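Ticket: label printer drops off network after idle
Site: Altorow, packing hall
Product: Kostodik label server, Vanags print client
Opened by: Piret Vītola
Assigned to: Benedita Cordeiro
Priority: normal
Status: closed

Piret Vītola, Wednesday 8:10
Print jobs from the packing hall fail first thing in the morning. Client shows "host not reachable" and the queue holds. Power cycling the printer clears it. Same fault after the lunch break. The office printer on the same server is fine.

Benedita Cordeiro, 8:45
Please send the printer's network settings page and the client log. Is the printer on a fixed address or DHCP?

Piret Vītola, 9:20
DHCP. Settings page and log attached. Photos below.

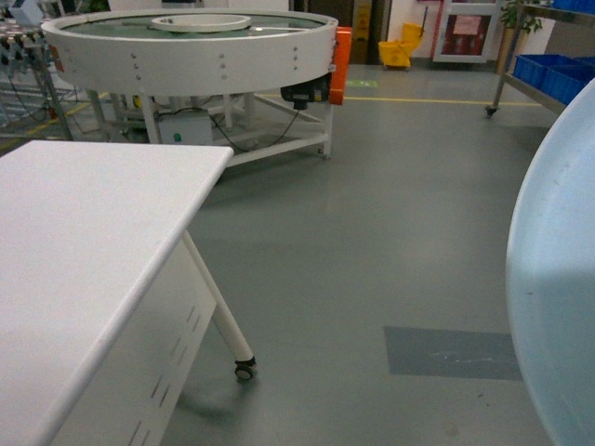
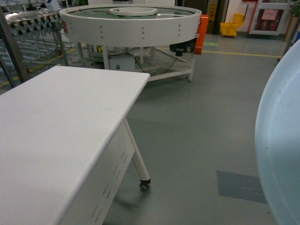 Packing hall, white table and round turntable, both photos.

Benedita Cordeiro, 10:05
Thanks. Findings from the log:
Sleep timer on the printer is 10 minutes. First failed job each day comes after a longer gap than that.
Lease time on the hall subnet is 300 seconds. Someone has set this for testing and left it.
The printer does not renew its lease while asleep. It wakes with the old address, which the server has already released.
The office printer has a reservation, so it never shows the fault.

Action: added a reservation for the hall printer and put the lease time back to the site default. Please restart the printer once, then leave it idle for at least 50 minutes and send a test label.

Piret Vītola, 11:30
Restarted and left idle. Test label printed on the first try. One thing: the client still lists the old address under the Witico profile.

Benedita Cordeiro, 11:40
That profile is a leftover from the previous client version. Delete it under Settings, Printers, Saved profiles. Do not use Reset All, as it also clears the label colour and margin settings.

Piret Vītola, 13:15
Deleted. Sent a batch of 700 labels after lunch with no errors. OK to close.

Benedita Cordeiro, 13:20
Closed. Cause: short DHCP lease combined with printer sleep mode. Reopen this ticket if the fault comes back.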